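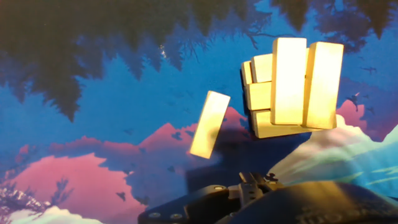 Gripper and blocks on a printed surface, one block apart from the rest.

Tips for the home workshop: before you pay for a tidying arm

The Plorkon kit is sold as the helper that clears your bench while you have your tea. Nolach, who supply it, offer it to buy or on monthly hire, and the hire is what I took. It came to my shed in Cultley in two boxes, and I have had it picking up wooden blocks ever since. I wanted to know if it could be trusted with offcuts. My answer so far is no, or at least not while I'm out of the shed.

I can't see many home workshops needing one. If you are tempted anyway, these are the things I would tell a neighbour.

Start with blocks. The leaflet suggests going straight to screws and small tools. Ignore it. Plain wooden blocks, the sort from a stacking game, have flat sides and square ends, and they don't roll under the bench when they are dropped. If the arm struggles with those it will not manage a handful of panel pins.

Clamp the base to something heavy. The rubber feet supplied are too soft and the whole arm creeps as it reaches. I used two G-clamps and a scrap of ply, which took five minutes and did more good than anything in the settings menu.

Leave gaps. A block lying by itself gives the fingers room on both sides. A block in a heap has neighbours in the way, and the arm seems to have no idea that moving one will move the lot. Spread things out first with your hand. Yes, by then you could have put them in the box yourself, and I have raised this with Nolach. The reply talked about 'learning your workspace'.
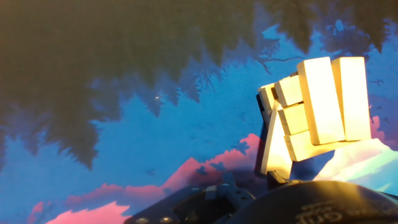
The finger against the left side of the pile, with the two tall blocks over on the right.

Check the approach side. When the fingers come in from the left, whatever is on the left of the pile gets touched first, whether or not it is the piece you want. Put the piece you want on that side. It sounds too simple to print, but the leaflet has a whole page on phone alerts and doesn't mention it.

Go slow. The speed slider arrives set near the top, presumably because it looks good in the showroom. Bring it down to a third. You lose very little time, and you can reach the stop button before anything goes on the floor.

Wipe the finger pads. Sawdust gets on them within minutes. A dry cloth is enough – don't use white spirit, which made one of my pads go tacky.

Keep a tally. I did 100 picks on a plain grey mat and another 100 on a printed one, with the same blocks and the same slow speed. The plain mat gave 53 clean lifts and the printed one 41. I call a lift clean if the block goes up and comes down in the tray without taking another with it. Neither figure would get a Saturday lad kept on. Your own results will differ, so do the count before the hire period runs out and the deposit becomes a conversation. 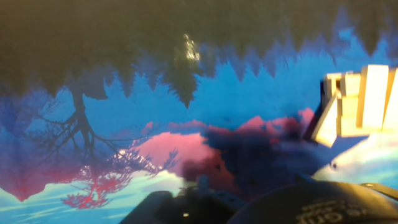

Lighting matters more than any of the paid extras. Nolach will sell you the Fontana lamp, a bendy thing on a magnetic base, and I would save the money until you have tried moving the lamp you already own. Shiny printed surfaces are the worst for this. There is a bright spot of glare up among the dark trees, the blocks are lit so hard that their faces have nearly gone white, and a big soft shadow lies across the pink mountains to the left of the pile. I don't know exactly what the arm makes of all that, but I wouldn't want to find an edge in it myself. Turn the lamp down, bounce it off a wall or a sheet of white card, and try again before buying anything.

Use a dull mat in one colour. The old back of a roll of lino does nicely. Pale wood wants a dark mat, and dark wood a pale one.

Don't leave blades out. It should go without saying, but the advert has a craft knife on the bench. Anything with an edge goes in a drawer before the arm is switched on, and so do your fingers, so to speak.

Read the hire terms for wear. Finger pads count as 'consumables', and so, according to the small print, does the cable.

I have a fortnight of hire left and I mean to try short lengths of dowel, with the lamp bounced off the ceiling and the grey mat down. A dustpan and a set of labelled tubs will do the same job in the meantime. If you do go for the kit, hire it first and keep the boxes, as Nolach won't take it back without them.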